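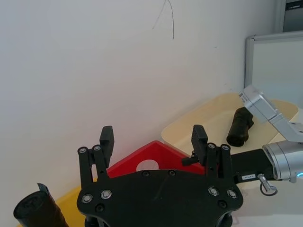

Support > Udcombe workshop > Tidy-up cell > Ticket 58

Reopening this one, sorry! I'm still trying to get our two-arm setup to sort odds and ends into coloured trays, and it's slower than me before coffee. I ran 20 tries after the Sotgate update. Rolls of black stuff are its favourite (mine too, they're squishy), but small round things still give me grief. 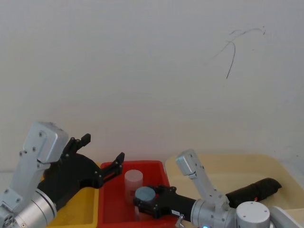 Can it take over the bench tidy-up yet?

Only with someone standing by, as it still stalls partway through a sort and needs a restart.

I've dropped the speed and redone the tray positions, which helped a bit.
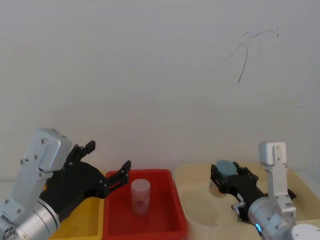
The stall also clears if I home both arms first, so I reckon it's the planner. Log's attached, can you have a look?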